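What I do all day, for my aunties

Every family dinner I'm asked what I do now, and every family dinner I say "I teach robots" and somebody pictures a chalkboard. So, for the record, and so I can eat my potatoes while they're hot:

I move an arm, and a robot copies me. That's the job. I've been at Haslam since February and my official tally is 339 demonstrations, of which I would personally vouch for 254. The rest include a lot of me hovering.

Hovering is my signature move. You line the gripper up, you decide it's a centimetre off, you back away, you come in again, and the software records all of this dithering as expert behaviour. Somewhere in our data is a robot learning to be anxious from me.
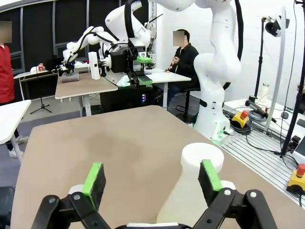
Remote control versus hands on

There are two ways of doing it. With the remote setup I sit back and steer, and my depth perception, never a gift, leaves me entirely. I once spent most of a morning closing the fingers on air beside a perfectly cooperative object.

The other way is to take hold of the arm and walk it through the job yourself. Much easier to judge distance, much harder on the shoulders. It feels like teaching a very strong, very polite relative to waltz.

Lately the work has a chemistry flavour, which is funny if you saw my Grade 11 marks. Glassware shapes, funnels, racks, pouring. One arm holds the beaker and a human does the clever bit with the cylinder.

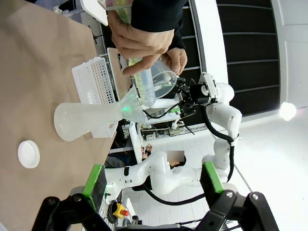 Pouring is the one I'd put on my tombstone. You and I tip a thing until it looks right and then stop. Try explaining "looks right" through somebody else's elbow. Too slow and it dribbles down the side, too quick and you're off looking for paper towel.

The target is 3,000 demonstrations before the project wraps up, and we passed 700 as a team last week. There was cake. I cut it by hand, in one smooth motion, with no hovering whatsoever, and of course the recorder was off.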